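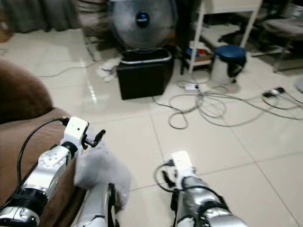

According to Hacer Ekinci, most two-arm results she reads come from a clean tabletop, and she stopped trusting them for household work a while ago. Sevim Akbulut has heard the complaint often. She leads the Inlow project at Tronby, and she agrees with about half of it.

"A tabletop is fine for comparing two methods," she says. "It's a poor way to find out what the robot does near a sofa."

Inlow is a training method for picking up soft things from floors and seats. The group recorded 3,712 demonstrations in six furnished rooms, with cords, stools and trash bins left where they were. Each demonstration has a head view and wrist views, and the method learns how much weight to give each one as the arm moves in.

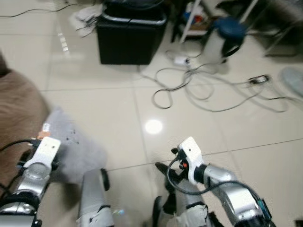
The first version weighted all the views equally from start to finish. Akbulut says it reached well and grasped badly. "The head camera is good for getting there. Once the arm is over the object, it blocks its own view, and you're asking the model to guess."

The opposite was no better. With wrist views alone, the arm often went for the nearest soft surface – usually the furniture.

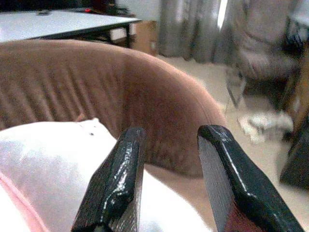 What the group settled on is a weight that is updated nine times a second. Nothing in the code says when to switch. "We tried writing a rule by distance," she says. "It failed on anything that bulges, so we dropped it in July."

The final test was 643 grasps in a room the model had not seen. Akbulut won't call the problem solved. Fabric lying against other fabric is still the main cause of failures, and a learned weight can settle on the wrong camera and stay there.
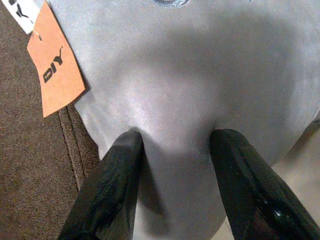
Wrist view during the Inlow work, with the fingers on either side of a gray object.

She would like another lab to repeat the test with different grippers. "Ours have rounded tips, and I don't know how much that helps us," she says. The recordings will be shared once the file names have been cleaned up, a job she has given herself.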